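Ticket: Plate attribution and date wrong for Bidesdale house
Status: Resolved, one item open
Component: Catalog records / architects authority file
Opened by: Gisela Ehlers
Assigned to: Evaristo Montes

Summary
The record for the Bidesdale house returns "Fankhauser, attributed" in the public search and "Disitz" in the printed checklist. Both outputs should draw on the same authority entry. The construction date shows as 1809, a century or more before either man was in practice.

Steps to reproduce
Search the public catalog for Bidesdale. Open the house record. Compare the Architect field with the checklist export. Sort the result list by date and the house comes up first, ahead of the Flurkberg farm buildings.

Expected
Architect: Disitz. Date: blank or "undated" until the building permit is entered.

Log

May 9, 2019, Ehlers
Reproduced in the public search and in the staff client. Cleared the index cache and ran the search again. No change. The checklist export is correct for architect and wrong for date.

Ehlers
Found the source of the date. 1809 is the lot number on the subdivision plat. The old card had the lot number typed on the line under "Built," and the import took the first four-digit string it met in that block. Any card typed to that layout could have the same fault.

Montes
The architect problem is separate. There are 2 authority entries linked to the house. The Fankhauser entry came in with the survey forms and is flagged as preferred. The Disitz entry was added by hand after the signed elevation drawings were found, and was never given the flag. The public search reads the preferred entry only. The export reads the most recent. That accounts for the mismatch.

Montes
Before I move the flag I want the basis for Disitz stated in the record. The survey gave the house to Fankhauser on the strength of the eaves and the banded casement windows, and both appear on other people's work in the same district. The drawings carry a title block with the Disitz office address and match the built plan except at the rear porch. I consider that sufficient.

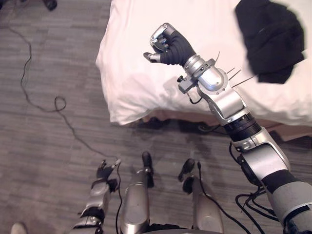
Thaddäus Pichler: I would not drop Fankhauser completely. He was a draftsman in the Disitz office when those sheets were made, and the lettering on the second-floor plan is his. Please keep him as a contributor. If he is removed, anyone searching under his name loses the house, and the older literature lists it there.

Montes
Agreed. Changed the role on the Fankhauser entry from "architect, attributed" to "draftsman." Preferred flag moved to Disitz. Pichler's note on the lettering pasted into the source field with his initials.

Ehlers
Date field cleared by hand and set to "undated." The lot number now sits in the legal description field. Reindex started.

Ehlers
Reindex finished. Public search returns Disitz as architect and lists the house under Fankhauser as well. Sort by date puts it at the end with the other undated records. The checklist export agrees with the search.

Rosalie Widmer
Checked from outside the building network with a guest login. Same result. The house's printed label still has the old attribution, but labels are not generated from this system and need a separate request.

Remaining
The import rule still accepts any four-digit string from the "Built" block. Genji Tamura has the script and will limit it to the line that begins with the word itself. The Flurkberg batch should be held until that is in place, as those cards use the same layout. Due in July. Linked as a child ticket.

Resolution
Authority flag corrected, role changed, date cleared, reindexed. Child ticket stays open.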